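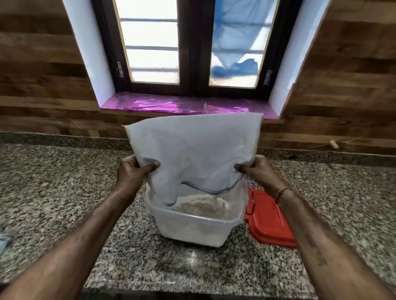

Dry goods at Skistlow are moved out of their shop bags and into lidded containers as soon as they come into the kitchen. This file covers the notes kept on that routine: refilling, dealing with the bag afterward, and clearing up what falls on the counter and the floor. The bag is held upright over the container with a hand on each side, and the red lid leans against the container wall so it can be reached without crossing the counter. Contents are recorded by type only. Pale goods are entered as `grain_or_flour` unless the packet label was read at the time.

## Contents

- `refill.csv` — one row per refill, 177 rows
- `cleanup.csv` — sweeping, wiping and bin entries
- `places.md` — list of counters, shelves and bins by short name

Both CSV files use UTF-8 and commas. Weights are in grams. An empty weight field means the goods were not weighed; it does not mean zero.

## Fields in refill.csv

| Field | Meaning |
|---|---|
| `goods` | type of dry goods |
| `weight_g` | amount moved, up to 600 |
| `lid` | `on`, `leaning`, `flat`, `unknown` |
| `bag_after` | `kept`, `binned`, `unknown` |
| `note` | free text |

Larger amounts are split over two rows with the same `goods` value. Do not add them together before checking `note`, where Iolo sometimes wrote that the second row was a different batch.

## Cleanup

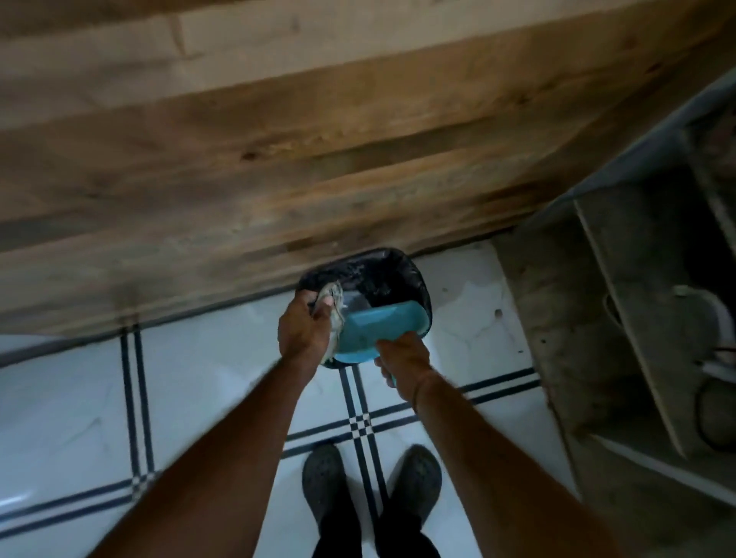
Drultlow Kitchen Notes, no. 2, p. 2

Floor sweepings are tipped from the dustpan into the lined bin. The cloth has its own column, `cloth`, and is logged even when it is only held and not used. Bin liners are recorded as `lined` or `unlined`; color is left out. Cleanup rows have no weight.

Known problem: early rows use `pan` for both the dustpan and the cooking pan. Gerasimos Stefanou corrected most of these in April. Anything still marked `pan` in `cleanup.csv` should be read as the dustpan.

## Bags

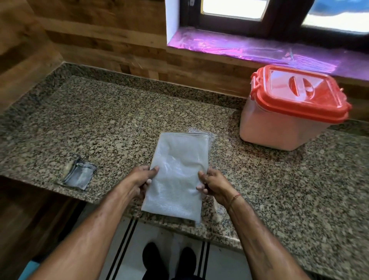

Fig. 3. Translucent bag held at both sides over the granite counter.

Bags are logged as `flat`, `folded` or `open`. A folded top counts as `folded` even if the bag was never sealed. Closure type goes in `note` — write "zip?" if it could not be checked by hand.

## Not covered

Fridge items, spices and anything stored in glass. The Cumarel shelf list is a separate file and uses different short names.

## Contact

Corrections to Iolo Owen. Please quote the row number and leave the original value in `note`.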